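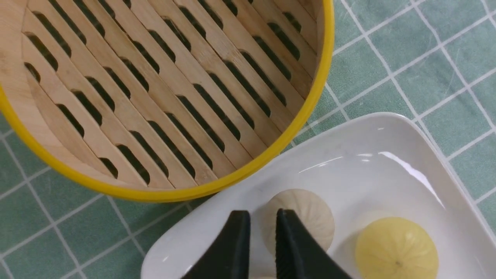
Inês asked again this morning why we do not simply train on more demonstrations, if the policy fails at the grasp. Her opinion is that 543 episodes is small for a soft object and that the wrist view alone will never say how deep the fingers are.

May 6, 2019. Bun to steamer task, second method.

I agree with her on the depth, less on the number. In the old set all the demonstrations begin from the same home pose, so the policy sees the last centimetres before contact only from one direction. For the new set we start the arm close to the plate, fingers open on both sides of the bun, with a small random offset each time. Rosário calls these "late starts". I keep the name.

Result on the cream bun, 40 trials with each policy:
old set only - 14 failed grasps
old set plus late starts - 6 failed grasps

Same checkpoint step, same closing speed, same plate and green cloth. I did not yet repeat with the yellow bun, so I cannot say if the colour matters.

Remaining failures: the fingers close too high and slide over the pleats. I looked at the wrist recordings with Filipa and we suspect the glare on the plate, but this is a guess. To test it, turn the lamp and change nothing else.

Placing in the basket is scored separately. A bun that touches the rim and then falls inside counts as a success for now - Armindo does not like this rule, and we should decide before we run the Gastavow baseline.

To do: copy the late starts to the Stisari disk, write the offset range in the config file (it is only in my head at present), ask Inês if she wants to score the next batch without knowing which policy is running.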